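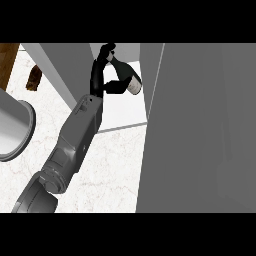 A simulated arm holding a wine bottle over a white surface, close to a large gray cabinet.

Demonstration gathering (robot learning)

Demonstration gathering is the job of collecting worked examples that a learning system can copy. One example is usually called a demonstration, or a demo if you're talking fast, and a pile of them is a dataset. I look after the robotics pages on this wiki and I've spent a good part of my working life making demos in simulation, so I'm going to write this one the way I'd explain it to a new person at the next desk. Please fix my mistakes on the talk page!

What counts as a demonstration

A demo is a recording of a task from start to finish. At every tick of the clock you save what the cameras see, where the joints are, and what command was sent. Later on, a program is trained to guess the command from the rest. That's the whole trick of what people call imitation learning or behavior cloning (the second name is older and a little grander than it deserves).

Most demos come with a sentence of plain language too, something like "pick up the bottle and put it away." Writing these sentences sounds like the easy part. We once had three people describe the same set of recordings, and they couldn't agree on whether a thing was a cupboard, a cabinet or a unit.

Where the examples come from

The most common source is a person steering the robot, which is called teleoperation. The person might use a headset with hand controllers, a small copy of the arm that they move around, or a plain old 3D mouse. I learned on the mouse and I still like it, though my wrist doesn't.

The second source is a script, or a motion planner, that already knows where everything is. Scripts never get tired, but they move like scripts, and a system trained only on them can look very lost the first time an object is somewhere the script would never have left it.

The third is a mix. A person makes a few demos, and software cuts them into pieces and stretches them to fit new layouts. Josué Dantas built our version of this, a tool named Tradis. From 244 demos made by hand it gave us 1,091 that passed the checks, and I was thrilled with that until I watched a bunch of them in a row and saw how alike they were.

Simulated or real

A simulated room can be reset with one key. You can move the furniture, change the floor from marble to wood, swap the lighting, and drop a bottle as many times as you like. Exact positions are also free, so you can check success by asking the simulator where the object ended up.

The price is contact. Fingers closing on smooth glass are hard to model well, and early on our bottles would slide, jitter or shoot off across the room like a cork (very funny for one afternoon). Abenezer Tesfamariam fixed most of that by lowering the grip force and using smaller time steps, and the simulator slowed to a crawl as a result. Real arms have no such trouble with physics, but someone has to put everything back by hand.

Picking objects

Bottles are a favorite in household tasks, and I think they earn it. A wine bottle has a thin neck and a wide body, so there are several sensible ways to grab it, and the way you grab it decides how you can set it down later. Dark glass is hard on depth cameras in the real world as well, so teams often want plenty of bottle examples before they go near hardware.

Our kitchen set, Wisby, has 300 room layouts. Octavian Munteanu drew most of them, and he likes to leave odd things standing on the floor. I used to grumble, but clutter is good for training.

Checking and throwing away

Every dataset needs a cleanup pass. We replay each recording, look for long pauses, and toss the ones where the object passes through a wall or the operator plainly gave up. In one round 398 recordings went out this way, most of them for pauses. Cristian Yupanqui argued for keeping the clumsy ones if they recovered in the end, and I've come around to his side: a system that has only seen perfect grasps has no idea what to do after a bad one.

How many is enough?

I don't know, and I'd be wary of anyone with a quick answer. It depends on the task, the cameras, and how much the rooms differ. Ten more demos in a new layout have nearly always helped us more than ten in an old one.

See also

Teleoperation
Motion planning
Behavior cloning
Grasp stability
Wisby (layout set)

Page last edited 6 February 2021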